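The Tasting Supper at Halano

I had been to Halano twice for the regular menu before I tried the tasting supper, which runs in the small back dining room from January through the end of March. It is five courses at a fixed price of $51, with an optional set of paired drinks for another $42. I went with my friend Maite Montes. She took the pairing and I mostly stuck to tea, so between us we covered the whole list.

Booking and arrival

You have to book ahead. The website takes a card number and charges nothing until the night, but there is a cancellation fee if you drop out with less than two days' notice. We got an email in the morning asking about allergies. Maite doesn't eat shellfish, and the answer she gave was on the server's pad when we sat down, so we did not have to go over it again.

There is one seating, at 7:15 p.m. We were early and waited at the bar for ten minutes. Street parking on that block is hard after six. We used the garage behind the bank and walked back, and I would do the same again.

The room seats fewer people than the main dining room and is much quieter. The tables are a decent size. The chairs are firm and have no arms, and after two and a half hours I was ready to get up. Coats go on hooks by the door.

The food

Supper started with a cup of celery root soup and a warm cheese biscuit. The soup was smooth and well salted, with a little apple in it. The biscuit was the better half. It had a hard cheese baked into the top, and they will bring you a second one if you ask. We both asked.

The second course was a beet salad with pickled onion and a soft goat cheese. I have eaten a lot of beet salads and this one was like most of them. The beets were cooked properly. The dressing was too sweet for me and Maite thought it was fine.

Third was the crab cake, or for Maite a mushroom cake made the same size and shape. I tried a bite of hers and liked it more than mine. It was crisp outside and had some thyme in it. The crab cake was good crab without much seasoning, served with a mustard sauce that needed more mustard.

The main was braised short rib over polenta with roasted carrots. It is the dish people talk about and it deserves it. The meat came apart with a fork and the sauce had been cooked down until it was nearly sticky. The portion was large for a fourth course. Maite took half of hers home in a box, and she told me it reheated well in a covered pan with a spoonful of water. A roasted squash dish is offered for people who don't eat meat. I didn't try it, but the couple next to us both ordered it and sent back clean plates.

Dessert was a pear tart with brown sugar cream. The pastry was thin and well baked on the bottom. My slice had more pear than Maite's by a good margin, so whoever cuts the tart could be more careful. The cream was excellent and there should have been more of it. 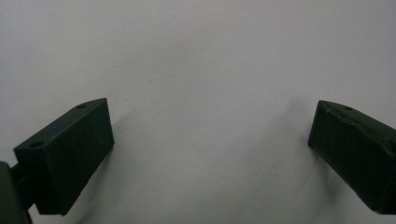
The drinks

The pairing gets you four small pours and a cup of something hot at the end. A dry cider came with the soup, then a white wine for both the salad and the crab. The short rib came with a red blend that Maite rated the best of the night. The last one was a spiced rum punch, served warm, and it was far too sweet next to a tart. She left most of it.

At $42 the pairing costs nearly as much as the food. The pours are modest. If you like one particular style of wine, I think you would do better with a glass or two off the regular list, where most glasses are between $11 and $14.

Tea is $6 for a pot and they refill the hot water without charging. I had a smoky black tea with the main and a plain mint one afterward. The pot dripped every time I poured it. The coffee is ordinary.

Service

Our server was Benito Iglesias, and he was good. He told us what each dish was in a sentence or so and then left. Water was kept filled. The gap between the crab and the short rib was too long, close to half an hour, and he came over without being asked to say that the kitchen was behind. We were given more bread while we waited.

The manager, Latrice Nakamura, stopped at each table near the end of the meal. I mentioned the wait and the sweet dressing. She wrote both down and said that the dressing had come up before.

The bill had an 18 percent service charge already on it. This is printed at the bottom of the menu in small type. Check before you add a tip on top.

How it compares

The obvious comparison is the winter dinner at Bakos, which I went to last year. Bakos charges more and serves seven courses, though three of them are only a bite or two. The cooking there is more ambitious and the wine is better. The room is loud enough that I had trouble hearing the person across from me. For a birthday or a long talk with one other person I would pick Halano. For the food alone it is closer, and the short rib would be the reason to choose Halano.

Condano also does a fixed-price supper, cheaper and with three courses. I haven't been since they changed chefs, so I can't say much about it.

Things to know

The back room is up two steps from the bar, and the ramp is on the garden side, so call ahead if you need it. The restrooms are on the main floor. Kids are allowed but there is no kids' menu for the supper, and I didn't see any that night.

The menu changes partway through the season. Benito said the soup and the dessert would be swapped out in February and the short rib would stay to the end. Gift cards can be used for the supper but the early evening discount can't.

Would I go back

Yes, for the short rib and the biscuit, and I would skip the pairing. The salad and the crab cake need work. Ask for the mushroom cake in place of the crab even if you eat shellfish. They will switch it at no charge if you put it in your answer to the allergy email.

Food: 4 out of 5
Drinks: 3 out of 5
Service: 4 out of 5
Value: 4 out of 5 without the pairing, 3 with it

Reviewed by Ximena Echeverría. I paid for my own meal.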